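Chapter 4
Can a Machine Tidy a Table? 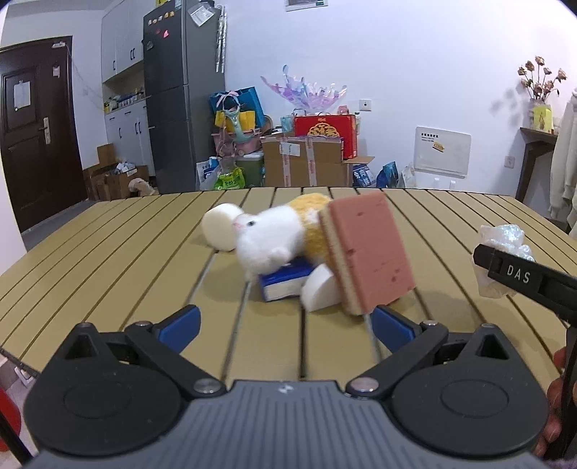 Household robots have been promised for the end of the decade in nearly every decade since the first ones were built, and students should treat the latest promise the way they would treat the others. The factory successes are real, but they come from places where the parts arrive in the same position every time. A home offers no such favor. Consider a table holding a plush toy and a kitchen sponge, with a crumpled clear plastic bag held above it. The sponge gives when squeezed, the toy has no firm edge to grab, and the bag changes shape with every touch. A person clears all of it while talking on the phone.

Supporters answer that the hand is now good enough and only the judgment is missing. Mariann Pálfi made this case in her Gromonholm lectures, and she may be right about the hand. A gripper guided by a person borrows that person's eyes and patience, though, and its results say little about what the machine would do alone.

In this chapter we look at 5 claims of household skill, beginning with the Skadisov dish trials. For each one, ask who chose the objects, who reset the table between attempts, and how many failures were left out of the report.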